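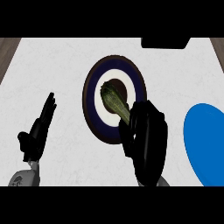 Trade-in paperwork, again. Third month running we've had folks show up at the Prellton lot with the car, the keys and no title, and then it's a second trip for everybody. If there's a loan still on it, call your lender BEFORE you come and get the payoff letter, good through the date you plan to be here. Registration, both keys if you have both, the owner's manual if it's still in the glove box. Lay it all out on a table the night before, a plain white one with a bit of gray marbling does fine, and look it over before bed. Anything missing, phone Marta Kravets at the front desk and she'll tell you if it can wait. The title can't wait.

Two names on the title? Read the word between them. "And" means both people sign, in person, at our place. "Or" means one will do. We had a couple drive 60 miles in August and only the one of them could get off work, and it was an "and". No sale that day. They were nice about it, nicer than I would of been.

Appraisals. Lukian Holovko does these now, mornings only. Takes him a half hour if the car is clean and longer if he has to move car seats and dog blankets to get at the carpet. Please empty the trunk. He looks at tires, glass, underbody, service records if you kept them, and drives it round the block. The number he writes down holds for a week. After that he has to look again, prices are moving too fast this year to promise more then that.

Small dings, leave them. Bernadette Madigan asked if she should get her bumper sprayed first and the quote was $1,570, no way would she see that back on a trade. Wash it, vacuum it, done. Warning light on the dash is different, get the code read and bring the printout.

Also

Plates stay with you, not the car. Bring a screwdriver or borrow ours.

Clear your phone out of the stereo and erase the garage door button. Kanchan Joshi has a sheet on how to do it for most makes, ask her.

Masks on inside, 2 customers at a desk max. Coffee machine is still off, sorry.

Next issue: winter tires, and what we'll store for you and what we won't. Send questions to Kanchan by the end of the month.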